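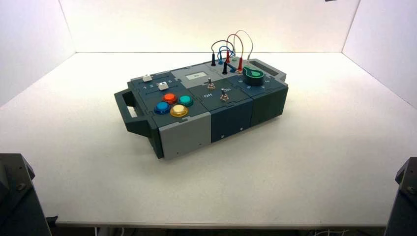 Section 4. Placing the board and first check of the controls

Please read this section before you connect any cable. It is valid for the Orimus training board with sliders, round coloured buttons, toggle switches and test sockets. The part numbers are in the Grenmont spare parts list.

4.1 Placing the board

1. Clear a table which is flat and stable. A light table top is better, because small caps and screws are easier to find on it.
2. Lift the board by the handle with one hand and support the opposite end with the other hand. Do not lift it by the cables.
3. Put the board down with all of its underside on the table. It may stand diagonally to the table edge if this is more comfortable for the user.
4. Leave 34 cm free on the side of the handle.

Caution: Do not push the board over the table when a probe is plugged in. The socket can become loose inside the housing, and this damage is not covered.

4.2 Sliders

The sliders run in two parallel grooves, with the numbers 1 to 5 printed between them. They are independent and do not need to stand at the same number.

1. Move each slider slowly from one end to the other end. It must go without jumping.
2. If a slider is stiff, clean the groove with a dry brush. Never use oil.
3. Leave the sliders in any position. For this check there is no correct position.

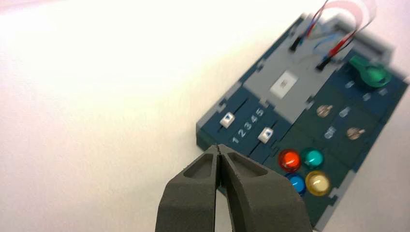

Fig. 2. Sliders with the numbers 1 to 5, and the four round coloured caps.

Note: Users of the older Closport board must take care, the numbers there are counted from the other end.

4.3 Round buttons

1. Press the red one first, then the green, the blue and the yellow.
2. Each button must come back by itself when you take the finger away.
3. If one stays down, write its colour in the test sheet and stop the check.

4.4 Toggle switches

1. Set both switches to Off before you connect the supply.
2. Connect the supply and wait 2 minutes.
3. Set the rear switch to On, after this the front switch.

If the display remains dark, go back to Off and see error 183 in the table of Section 7.

Text revised by Azucena Esquivel, February 21, 2021. Replaces the Kolář edition of May.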